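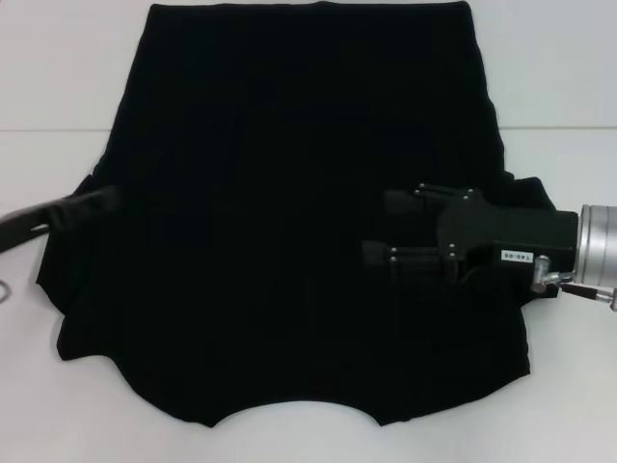
Dark clothing deserves its own place in the laundry guidance issued to residents of shared housing. At Plultside, where 70 households use the same laundry room, the printed rules cover machine hours, detergent and lint. They are silent on folding, and the folding table is where most garments are mishandled.

A black skirt or knit top hides its own seams. Creases that would be plain on a pale shirt pass unnoticed until the garment is worn. The usual advice, to fold quickly while the load is warm, serves towels well and serves black knits poorly. Such items should be laid out singly on a light surface, with the waistband or hem straightened first and the sides drawn out from there. A layer doubled under at the edge is easily missed and will set if left overnight.

The Rullwood residence replaced its dark counters with white ones last February, and in our view Plultside should do the same. The cost is modest. Two tables would be enough, and a short paragraph on dark fabrics could be added to the rules when they are next printed.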